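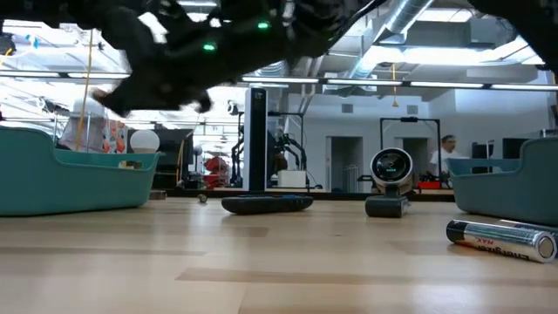 Reading time: 1 min

Small items sorting, minutes, 07/02/2020
Chair and notes: Stijn Bakker

1. Minutes of the last meeting
Approved with one correction. The shelf order went to Pultow, not Alhassan.

2. Bins
The two teal bins stay, one on each side of the work surface. Deeper bins from Mornov were priced at 166 for the set. Not approved. The middle of the surface is for items still to be sorted and is to be cleared at the end of each session.

3. Batteries
AA cells to be kept apart from devices. Any cell of unknown charge goes to the tester before it is put in a bin. Limit for stored cells set at 200. 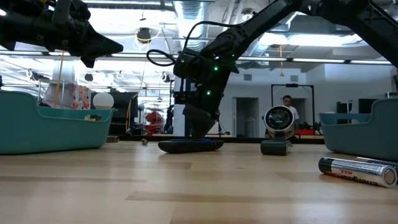
4. Remotes and webcams
Remotes are logged by model number where the label can be read. Battery covers are to be checked and missing ones noted in column F. Webcams are logged separately, with cable length. The log stands at 781 entries. Zoltotar asked for it as a plain spreadsheet; agreed.

5. Balls and other loose items
No category at present. Code M to be used until the list is revised in April.

6. Actions
SB to send the log to Zoltotar.
SB to ask Alhassan for a second tester.
Label stock: reorder under 1064.

Next meeting: date to be set by email.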